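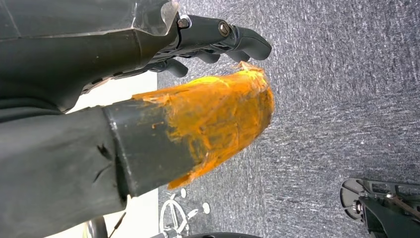
What is the best way to store small cards and packets at a desk?

Standing up, in a tray with dividers, faces toward you. A stack on its side hides everything except the top card, and the top card is never the one you want. Stand them up and you can flick through with one finger.

The Small Compartment
On trays, cards, packets, and the end of the desk pile

I came to trays late. For years it was a shoebox. Then two shoeboxes, then a drawer I couldn't close, and a rubber band that had melted onto a set of picture cards I'd had since fourth grade. I still have the cards. Some of the band too.

So when a friend in Paltholm told me to go see Raquel Meireles, who sorts collections for people who have given up on sorting their own, I went the same week. Her own cards came to 2,744 at last count – her number, off a slip taped inside the closet door. All upright. All findable. She pulled a card I named in the time it took me to sit down.

Raquel works in a back bedroom. One desk, one lamp, nothing on the walls. She says the desk matters less than people think and the chair matters more. You'll be in it for hours. Arms are good. A seat that doesn't tip forward is better. She went through three chairs before she kept one and would rather not talk about the second.

Her method, as far as I could write it down while she talked (she talks fast, and I was eating a sandwich):

Clear the desk first. A laptop can stay if your list lives on it. Everything else goes on the bed.

Put the tray at the front edge, nearest your hand. Not off to the side, where you have to twist.

Make a first pass with no thinking. Big piles only. Picture cards, plain cards, anything still in its wrapper.

Then the second pass, into the tray. Slow. Coffee somewhere else, please.

She does not open wrapped packets during a sort. "Once you open one you're reading it, and once you're reading it it's four o'clock," she said. Wrapped things get their own row. They're slippery, they slide down flat if the slot is too wide, and they take the cards next to them along for the ride.

Which brings up slot width. People get this wrong all the time, me included. My first tray came from Stonotside, the office supply place on the bypass, and it was lovely to look at and useless. Every bay the same size. Big square bays. Cards fell over like drunks. I ended up stuffing a folded envelope behind each group to hold it up, and at that point you're paying for a tray and running on envelopes.

A mixed grid is what you're after. Narrow slots along the back for the tall stuff, a couple of larger bays in the middle for whatever is still waiting to be decided on, a low row in front for the ones you reach for constantly. The low front is the bit I'd fight for. If the front row is as high as the back row you can't see into any of it from a chair. 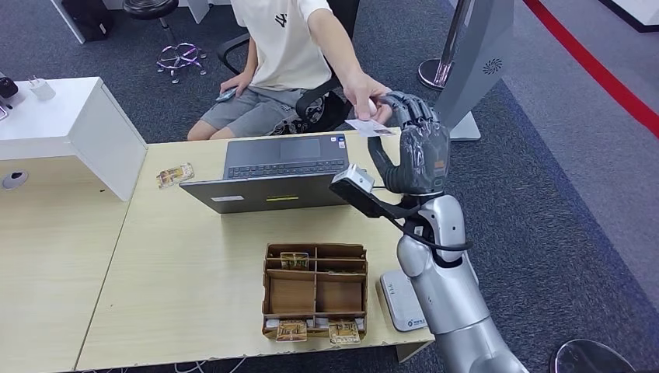
Is a cardboard tray good enough, or should you buy a wooden one?

Cardboard is fine for a first sort, and for a lot of people it is fine for good. It's light, cheap, and easy to trim with a knife when a slot comes out too tight. Wood holds its shape longer and can take being carried from room to room with a full load in it. Damp is the thing that finishes cardboard off, so keep it out of the basement.

I've now owned both. The wooden one is from Ludwood, a two-person shop run by Abla Sfeir out of what used to be a tire place. Thin panels, slots cut halfway through each one, and the whole lot pushes together with no glue. Took me ten minutes. Would have been five but I put the long divider in upside down and had to start agian.

Abla started making them for seed packets. Her mother's seeds, which lived in a salad bowl. She made one grid, then a neighbor wanted one for sewing needles, then somebody's son wanted one for trading cards, and the cards took over. She says card people are the fussiest customers by a mile and also the only ones who write to say thank you.

"They send measurements," she said. "With a drawing. I love it. I pretend I don't."

I asked what goes wrong most. Overfilling, she said right away. A slot should have room for a fingertip next to the last card. Pack it tight and you bend corners pulling things out, and then you stop pulling things out, and then what you have is a box of cards you never look at. She'd rather sell somebody a smaller tray and have them come back for another.

The other thing is the hand-off. I hadn't thought about this at all. Raquel often sorts with a second person, one across the desk from the other, one calling the name and passing, one filing. It's quicker than going solo, a lot quicker. But the pass has to be clean – hold the card by its short edge, leave the other end free, and don't let go until you feel the other person take it. We tried it with a Majali deck she keeps for practice, an old game with more cards than anyone needs. I dropped the first two. By the end we had a rhythm and I'd stopped looking up.

She doesn't hold with gloves, by the way. Clean dry hands. Wash, dry, sit down.

And phones. Face down or on your lap, she doesn't care which, only don't prop it on the desk. Every sort she's seen stall has stalled on a phone. 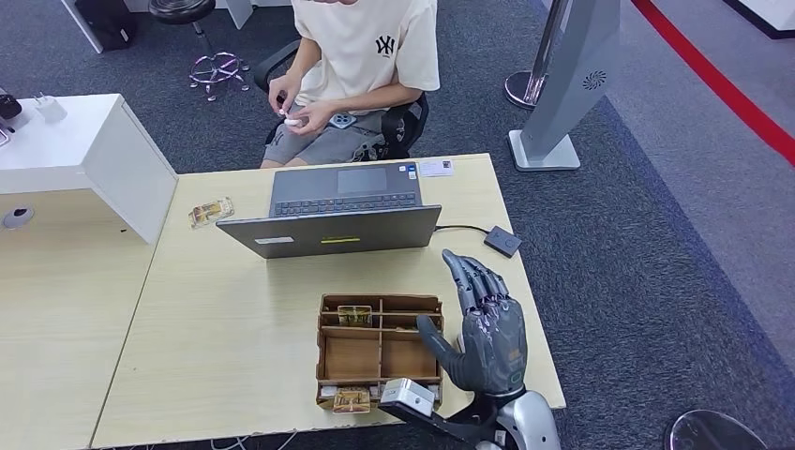
Labels were where we disagreed. Raquel labels nothing. She knows the rows by heart and thinks a label is a way of not learning your own collection. Fine for her. I label every divider, in pencil, on a strip of masking tape, and I change my mind a lot so the pencil gets a workout. Abla sides with me but her trays come without, becuase people always want their own words on there.

What did I end up with? One wooden tray on the desk for whatever I'm working on. Two cardboard ones in the closet, trimmed, a bit furry at the edges now. I got through 186 cards the first evening and 57 the second, when the game was on. Wrapped packets in the back slots, standing up, held straight by the narrow walls. Loose picture cards in front. The middle bays are supposed to be empty between sessions and are not. There's a button in one of them. A stamp. A key to I don't know what.

Raquel says empty the middle before you get up, every time, even if it all goes back in the envelope it came from. I'm working on it.

Ludwood takes orders again in June, when Abla is back from her sister's. Bring your measurements. A drawing, if you can.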